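Visiting the Plakent test kitchen: can a robot arm do the chores yet?

Plakent rents a two-story house at the end of Ambrosio Street, and the ground floor is set up to see what robot arms can do in an ordinary home. In March they opened it to visitors for one afternoon. I went because I manage the kitchens in a small block of rental apartments and I wanted to know how far off this is.

There were 13 of us, taken through in small groups. Kristine Tan, who runs the test program, did the talking. She started with the list taped up in the hallway, 31 household jobs sorted by how well the arms handle them at present. Wiping a bare table is near the top. Folding a fitted sheet is at the bottom, and she said they have not touched it in months.

The job for our group was the compost bin. It has a hinged lid and it lives on the stove, toward the rear, so the arm has to come in over the cooktop to get to it.
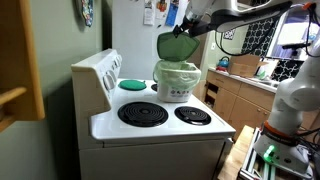
Compost bin with the lid up and the gripper on its top edge.

I would have put this near the easy end of the list. Tan said it was harder than it looks, mainly on account of the hinge. A lid like this one swings on a curve, and if the gripper pulls in a straight line it either slips off or takes the whole bin with it. A full bin holds still better than an empty one. The liner is another problem, as it can bunch up under the rim and keep the lid from closing flat.

I asked whether the arm could also take the bag out and tie it. No. Bag handling is a separate item on the list and they rate it 3 out of 10. Tying is not on the list at all.

She was also clear that the coils are never switched on for this kind of test, and that a cooking session with the arms moving is not something they plan to try this year.

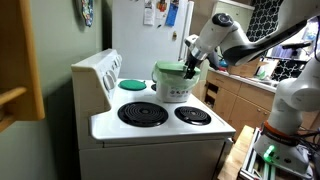
Report and photos: Tamara Skoryk
Filed under: Visits, Home automation

Speed came up next, as it always does. Plakent's target for a lid job is one that a person would put up with waiting for, and Tan did not claim they were there. They plan to log 300 runs of each chore before they move it up or down the list, and the compost bin is partway through. She would not give a success rate until that was finished - fair enough, though I would have liked one.

A man from Justamton, a firm that fits out hotel kitchens, wanted to know what happens when the bin gets moved. Tan said a few inches is fine and a different counter is not. The same goes for a different bin. He wrote that down.
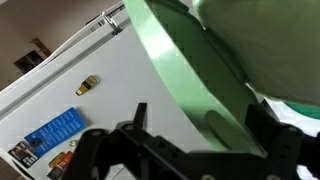

The other question was how much the gripper can tell about what it has hold of. Thin plastic rims flex, and too much force will bend one out of shape over time. The team has replaced two lids so far. They buy the bins from Lellel, a local hardware store, and keep spares in the closet under the stairs.

My own view after an hour there is that I won't be ordering anything for the apartments. Opening a bin is a small part of dealing with food scraps, and the parts my tenants complain about are carrying the bag down and washing the thing out. Plakent has both on the list, in the lower half.

The next open afternoon has not been set. Sign-up is by email through Plakent, and parking on Ambrosio Street is on one side only.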